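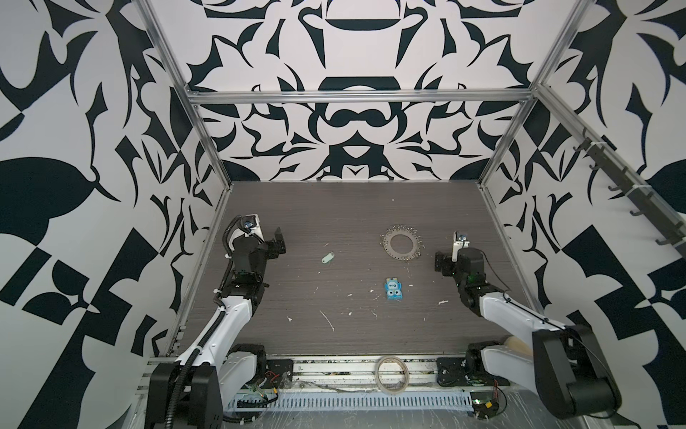 ## Week 4 – Mirrored motifs and repeat

Hi all, notes from Wednesday for anyone who missed it (Bogumił, I've saved you a handout).

We're on bold black-and-white ornament this week, my favourite bit of the course! Think leaves, hooks and scrolls. Draw half a motif, flip it along a centre line, and your eye starts finding things you never drew – I did a pair of curls last year and everyone saw a mustache.

**At the bench**

- Fold your paper, draw on one side only, trace through.
- Fill the blacks solid. Grey patches look tired from across a room.
- Try one rounded motif and one spiky one, then hang them side by side.

Dragica asked how big to go. For a wall panel I'd start with a 600 mm repeat and shrink it if it shouts at you. Please check the colour of whatever sits underneath, too. I like a dark grey wood grain with this sort of thing, but Kazimiera disagrees and she may be right.

Bring 6 finished motifs to room 432 next week.

– Thảo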